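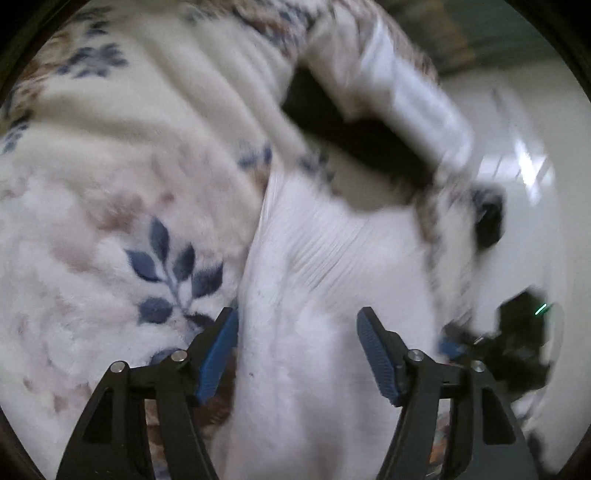 Afshin Nazari wrote to us after the first release that if a robot could fold a towel on video in three different companies' demos, then laundry was pretty much done and we should be collecting something harder.

We kept that message, and we still don't agree with it. A towel is flat, rectangular and usually alone on the table when the demo starts. The household job starts a good deal earlier, with a heap, and most of the trouble is in the heap. Atard covers that earlier part. It is a set of recordings of people handling soft household fabrics with hand-held grippers, and it comes with the results of our attempts to train something useful on it. The results are not flattering and we have put them in this file anyway.

Atard, release 2
Last edited Thursday, August 15, 2024
Maintained by the Intarasuk group, Hestside

What is in it

630 episodes. An episode is one person doing one task with one or two hand-held grippers, from the first approach to the final release. Tasks fall under four labels: pull, separate, carry, lay flat. There is a fifth label, other, which we tried to keep small and failed to. People do things with fabric that don't fit a label. They shake it, they change their minds, they push one item aside to reach the next one and then go back to the first.

Fabrics are whatever the household had. Knits, woven cottons, plush blankets, towels, sheets, socks. We did not standardize them and we did not buy any. If you need known weights and dimensions, use a set with store-bought cloths.

Each episode has the video, the gripper opening over time, an estimated gripper path and a short text label typed in by the operator. The text labels have been spell-checked and otherwise left alone, so you will find "shirt," "top," "sweater" and "white thing" used for what may well be the same item on different days.

What we hoped to find out

Whether a policy trained on human recordings could take a single item out of a mixed pile without bringing a second item with it. That was the whole question. Anyone who has done laundry does this without looking. We picked it for being dull and for being absent from the demos we had been sent links to.

What we found

We trained on release 1 and ran the policy on a Konell arm over a table. 80 trials, four kinds of item, piles made up by someone who hadn't worked on the training. A trial counted as a success when exactly one item left the pile and stayed in the jaws until it was over the bin. 40 of the 80 succeeded.

Half sounds better than it is. The successes lean heavily toward small items lying on top. With a large knit partly under a blanket, the policy either closed on both or closed on nothing, and it went on to the bin in either case as if all were well. It has no notion of having picked up too much. A person feels the drag and lets go.

We have since been told that more data fixes this. Maybe it does. We were told that before release 1 as well.

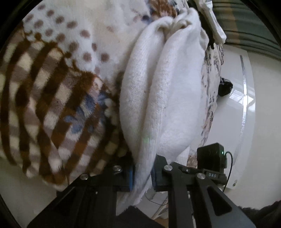

Stretch is the other thing we underestimated. A knit that has been pinched at one end keeps moving after the hand stops, and the part you wanted next is no longer where it was. Operators deal with this by waiting a moment, or by pinning the fabric with the other gripper. Both habits are all over the recordings. The policy learned the waiting. It waits at odd times and for no purpose we can identify, and we consider that a fair summary of imitation at this scale.

White on white is bad. Pale cloth over pale cloth under household light gives the path estimator and the segmentation tools very little to work with, and printed blankets cause the opposite trouble: a fold in a busy pattern gets marked as the border of a separate item. We did not correct these masks by hand. They are shipped as a separate download so you can ignore them.

Known problems

The gripper path drifts when the fabric fills most of the view. Long episodes are worse. There is a drift score per episode in the index, and we drop everything over our cutoff for training, but the raw episodes are still included.

Gripper opening is logged, force is not. You can't tell from the logs how hard a jaw is pressing once it has stopped closing. For cloth this is a real hole in the data. Please don't write to us proposing to infer it from wrinkles unless you have tried it first.

Operators are right-handed with few exceptions. Mirroring the video does not solve it, as garments have a front and a back and people turn them the same way every time.

Episodes end when the operator decides they end. A folded item may be folded badly. We did not grade the folds.

Two episodes in the "carry" group are duplicates under different numbers. They will be removed in October with whatever else turns up by then.

What it should not be used for

Claims about laundry robots being ready. Release 1 was cited in a pitch deck with our 40 successes quoted and the 80 left out, and the Konell arm shown beside a completed stack of shirts it had never touched. If you quote a success rate, quote the pile, the fabric and who set up the trial. A one-item pile is not a pile.

It is also a poor choice for garment recognition. The labels are too loose and the views are too close.

Getting the files

The full set is split into parts, and the index file tells you which episodes sit in which part. Start with the index. Loading everything at once will exhaust an ordinary machine, and we have answered that email enough times. Video can be read at reduced size with the loader's "small" setting, and for pull and separate we saw no difference in training.

Before training, set a limit on episode length. We use 3000 steps and discard the remainder. Without the limit a handful of very long "other" episodes will dominate your batches.

Changes since release 1

Added the drift score. Split "move" into pull and carry. Removed a group of episodes where the opening log was frozen. Rewrote the loader, which no longer silently skips files it can't read — it now stops and tells you the name.

Not changed: the success criterion. We had several requests to count two items as a partial success. If a sock goes into the wrong bin with a sweater, someone has to go and get it, and the chore now takes longer than it did without the machine.

Contact

Open an issue with the episode number. Reports without an episode number get closed. Failed training runs are welcome, with the config file, and we would like more of those than we get.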